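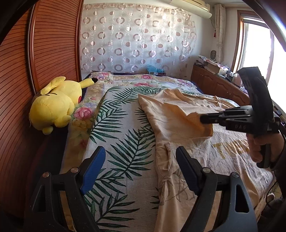 Sujet : Plaid en plus de la couette, ou deux draps et une couverture ?

Skemska
Inscrit en décembre
Posté le 2018-03-06

Bonjour à tous,
Je demande votre avis pour la literie d'une chambre assez froide, orientée au nord. Le chauffage est réglé bas pendant la nuit et je ne souhaite pas le monter. Pour le moment j'utilise un couvre-lit matelassé à fleurs avec un plaid gris clair, imprimé de feuilles de palmier, que je pose seulement sur un côté. Mon mari a toujours trop chaud, moi toujours trop froid — c'est pourquoi le plaid est posé dans la longueur.
Est-ce qu'il est préférable d'acheter une vraie couette d'hiver, ou de garder plusieurs couches fines ? Excusez mes fautes, le français n'est pas ma langue maternelle.

Neltham
Bonsoir Skemska, ton français est très bien.
Plusieurs couches, sans hésiter. Une couette épaisse chauffe tout le monde pareil, et vous allez vous disputer. Chez nous il y a 2 couettes séparées sur le même lit, comme dans les pays du nord. Ce n'est pas très joli mais on dort.

Sarketum
Pas d'accord avec Neltham. Les couches glissent, on se réveille à trois heures avec les pieds dehors. J'ai acheté une couette en laine, lavable à 30 degrés, et je n'ai plus rien ajouté depuis deux hivers. Elle coûtait 128 euros en solde.

Neltham
Elles glissent si on ne borde pas. Et 128 euros pour découvrir que le mari transpire, c'est cher.

Skemska
Merci pour vos réponses. La laine m'intéresse, mais ma machine est petite. Sarketum, est-ce que la couette entre dans un tambour normal ?

Sarketum
Dans le mien, oui, mais je la lave une fois par an. Le reste du temps je l'aère à la fenêtre quand il fait sec.

Domínguez
Je me permets une remarque : le motif compte aussi. Des roses avec des palmes, pour moi c'est trop chargé, je prendrais un plaid uni.

Skemska
Domínguez, le plaid est un cadeau et je l'aime beaucoup — il reste ! La chambre n'a que 12 m², on voit surtout le lit, alors j'aime bien qu'il soit gai.

Neltham
Garde tes palmes. Essaie d'abord une couverture en laine entre le drap et le couvre-lit, de ton côté seulement, bien bordée au pied.

Skemska
D'accord, je vais essayer cela avant d'acheter la couette. Je reviendrai écrire le résultat ici.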